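Planning and Buying Equipment for a Robot Cell
Handout 3: From the task to the purchase list
Instructor: Seung-woo Geum

In this unit we continue with the budget of a small cell. Last time you wrote the task sheet. Now you have to change it into a list of things to buy, with a price and a delivery time beside each one.

1. Start from the objects
Many students open a catalog and choose the arm first. I ask you to choose it later. Write down what the cell must pick up, the heaviest piece, the most fragile piece, and the farthest point on the table that the gripper must reach. If the pieces are glass, please write this in the first line, for it changes the gripper, the speed and the number of spare pieces.

2. The bench and its rails
The table is often missing from the budget. Mercedes Arboleda reviewed the plans of the last group and found that most of them had two arms and no place to fix them. Put in the bench, the rails, the base plates, the clamps and all the small hardware. For the exercise, use 708 dollars for this line, delivery included.

3. Arms and grippers
Ask for two quotes at least. In the exercise they come from Climon and Tallitz. The Climon quote is lower, but it does not include the power supplies or the cables. The Tallitz quote includes both, and the grippers are sold separately. Make the two quotes equal before you compare them — the same items, the same warranty, the same shipping. Show this work in your table. A total alone will receive half of the points.

4. Cables and computer
Cables need their own line. Measure the path with the arm stretched, then add some length for the loops at the joints. The computer needs a desk near the bench, and the desk also costs money if you do not have it already.

5. Test objects
These are consumed. Plan 200 dollars for the first term and keep the receipts together, because the finance office will ask for them as one group. Buy some thin and tall objects as well as round ones.

6. Reserve
Keep 1,000 dollars without a name on it. Any single item over this amount needs the signature of Elspeth Jardine before you order, so send her the form early. In August her office is slow.

To hand in
— the task sheet, corrected
— the comparison of the two quotes
— the full budget in one page
— a short paragraph on what you would remove first if the budget is cut

Work in pairs. Questions about the quotes go to Conall Brophy.
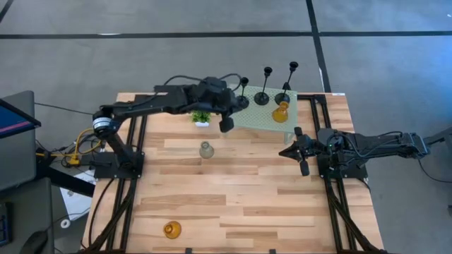
Figure 1. Bench with two arms on base plates, side rails, and glass pieces and candlestick holders as objects (sections 1, 2 and 5).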